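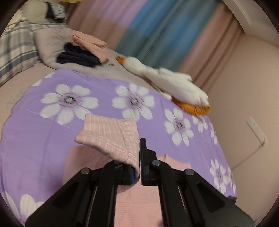

Gunārs Mets wrote in to ask how he could get the old chapel at Sumcombe onto the local heritage register before the new owners file for a demolition permit.

Start with the nomination form from the town clerk. Fill in the parcel number, the build date if you know it, and the name of whoever holds the deed. The owner doesn't have to sign, but the clerk will mail them a copy.

Next, write the statement of significance. Keep it under 800 words. Say what happened at the site and which parts are original – walls, roofline, carvings, grave markers. Attach old maps or parish records. The Prergate nomination had 8 attachments and went through on the first reading.

Collect 100 signatures from residents. Print names next to them.

File before the end of December. Once the form is stamped, permits are on hold until the hearing. Ask for the stamped copy and keep it.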